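Setting a Table for People Who Cannot See It Well

Remedios Figueroa has spent most of her working life on tableware, first in purchasing for a hospital kitchen and now as the person who assembles place settings for Nestbridge, a small supplier to assisted-living residences. Her subject is color. She chooses plates, bowls and spoons so that a diner with reduced vision can tell where the plate ends, where the table begins and where the food is.

She works from one room in Villanueva. The table there has a pale beige top, and she has no plans to change it.

"Most dining rooms we supply have something close to that," she said. "Beige, cream, light gray. If I test on a dark top I get a good result that doesn't transfer to the building. White plates are the standard in institutional purchasing, and on a pale table a white plate loses its edge. The person reaches and touches the rim before they have located it. Then the food goes over."

Her current range uses two main colors, orange and teal. Orange was chosen first. It holds up under the yellowish lamps that many residences still have, and it separates from beige at a distance of several feet. Teal came later, after kitchen staff complained that carrots, squash and salmon disappeared on the orange.

"They were right," Figueroa said. "You have two edges to manage. One is plate against table, the other is food against plate. I had solved the first and ignored the second. Now I tell the kitchens to plate by color. Orange food goes on teal. Green beans and peas go on orange. Put a green thing on a teal plate and you have the same problem again, only smaller."

She keeps that combination on the table for visitors anyway and asks them to look at it from a standing position, then from a chair.
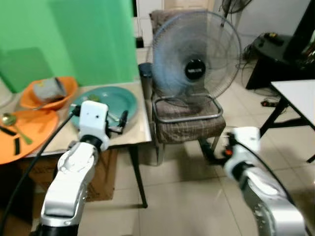
Rims are the second part of the work. A raised rim gives the spoon something to push against, and it also casts a thin shadow on the inside of the plate, which helps some diners find the border. The height has to be limited. Too much of it and a person with stiff wrists cannot bring the spoon in at a low angle.

"On the bowls I accept a flare, a slight one," she said. "The hand finds a flared rim sooner when it comes from the side. A steep wall is better for scooping. You give up a little of one to get the other, and for soup I would give up the scooping."

Finish is a point on which she and her colleague Visitación Quintana disagree. Quintana handles returns and replacements, and she favors a matte surface throughout because scratches show less. Figueroa prefers some gloss on the plates. A matte plate, in her view, goes flat under ceiling light and the rim becomes hard to read. Quintana's answer is that a glossy plate near a window produces a bright spot that a diner may take for food.

"Visitación has the letters to prove it," Figueroa said. "One residence had a woman trying to pick up the reflection every Friday, when they moved her group to the window side. We told them to lower the blind. It is not a product solution."

The last trial order was 900 pieces, shipped in November to five residences. Quintana logged 89 returns. Of those, 29 were for surface wear and the rest were mixed, mainly chipped rims and pieces sent back because the kitchen had ordered the wrong diameter. Figueroa considers the diameter errors her own fault. The order sheet listed plates by product name, with the size in a separate column that did not print on all machines.

Spoons are bought in from Wudora. She settled on a gold-colored one after trying plain steel, which she found too close to gray table mats, and a colored plastic handle, which residents disliked.

"They said it was for children," she said. "You have to listen to that. A gold spoon looks like something from a good restaurant. On teal it is easy to see. On orange it is acceptable, and I will not say more than acceptable, because both are warm colors and the handle can get lost in low light. If the resident lays the spoon down on the orange plate between bites, it sometimes takes a moment to find it."

A darker spoon for the orange plates is being considered. Vuvitz has quoted for one in a brown finish, and Figueroa has asked for a second quote with a longer handle. She has also asked both suppliers for the weight of each piece, in writing, before the next order goes in. Quintana wants the sizes molded into the underside of every plate, and that change has already been approved.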